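Thread on switching the whole house from bottled soap to bars. Started last July, so I have enough to report now.

1/ The reason was storage. We have one bathroom and a cabinet 2 feet wide. Refill pouches, pumps and backup bottles took up the bottom shelf. Bars stack.

2/ First batch was a sampler from Saragih. Good lather, strong smell. The clove one made the towels smell like ham. I gave the rest of that batch to my sister and she likes it fine.

3/ Second try was Pikelis, unscented. Harder bar, slower to get going under the tap, lasts a lot longer. That's the one we stayed with for hands.

4/ A bar that sits in its own puddle turns to paste. Ridged dish, tilted a little toward the sink. If your dish has no drain holes, empty it every night. I lost two good bars before I started doing that.

5/ Let new bars sit out unwrapped for a few weeks before you use them. They dry and get harder. I keep mine on the closet shelf next to the hand towels, and the towels pick up a little of the smell.
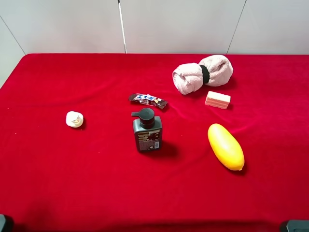

Resgate asks whether hard water ruins the whole idea, as every bar they've tried leaves a gray ring on the sink and a film on their skin.

6/ Yes, hard water makes it worse. Real soap reacts with the minerals and you get scum. We have fairly hard water here and I wipe the sink down every other day with diluted white vinegar. Keep vinegar off marble. A syndet bar (detergent pressed into bar form, check the ingredients) doesn't leave the ring.

7/ Shampoo bars were mixed. Mine works. My husband's left his hair waxy for a month and he went back to a bottle. One bottle on the shelf is fine.

8/ Cost. I kept receipts. Bottled hand soap and body wash came to $69 for the six months before the switch. I'm still adding up the bar side because I bought too many samplers at the start. Will post it when I have a fair number.

9/ Slivers: press the old one onto the new bar while both are wet, leave overnight. Sticks most of the time. The ones that don't go in a mesh bag by the laundry sink for collars.

10/ Someone asked about travel. Don't put a wet bar in a closed tin. Dry it on a washcloth first, wrap it in the cloth, then pack it.

11/ For kids, cut the bar in half. A full one is too big for small hands and ends up on the floor. Use a warm knife or it crumbles.

Laundry bars are a separate thread. I'm only on my second one.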